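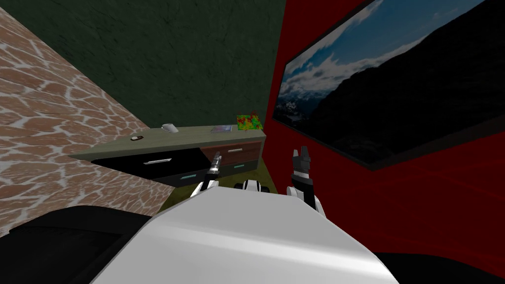
How a robot learns in a pretend room

At the Pikent workshop, people build things together in the evening. One of the builds is a robot called Homa. Homa has two arms, and at the end of each arm there is a gripper. A gripper is the robot's hand.

Before Homa moves in the real workshop, it practises inside a computer. The computer makes a room with walls, a floor and furniture. This is called a simulation. If the robot drops a mug there, no mug is broken, and we can start again after 30 seconds.

In our pretend room there is a long cabinet with drawers. Each drawer has a handle. For you, opening a drawer is easy. You look, you reach, you pull. For a robot every small part must be a number: how far, how high, how much to turn. Homa's list for one drawer has 181 lines!

On top of the cabinet we put a mug and other small things. Homa must learn to move its arms without knocking them over. 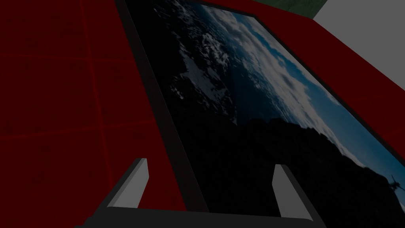 Page last changed: 3/30/25

The walls are not all the same either. One has a pattern like stones, and another is red. We also put in framed pictures, with mountains or with the Earth seen from space. A robot that has only seen plain white walls can be confused in a real home, where there are many colours.

When the gripper is open, there is a wide space between its two fingers. The thing to be picked up must go into this space before the fingers close. If they close too early, they hold only air. Homa did this many times in its first week.

The program which makes the room is named Sondel. We have tried about 656 rounds in it. The real arms are still on the bench in the Paterson room, and two motors are missing. We hope to join everything in June.

Try it at home: put a spoon on the table and tell a friend, with words only, how to pick it up. The friend must do exactly what you say and nothing more.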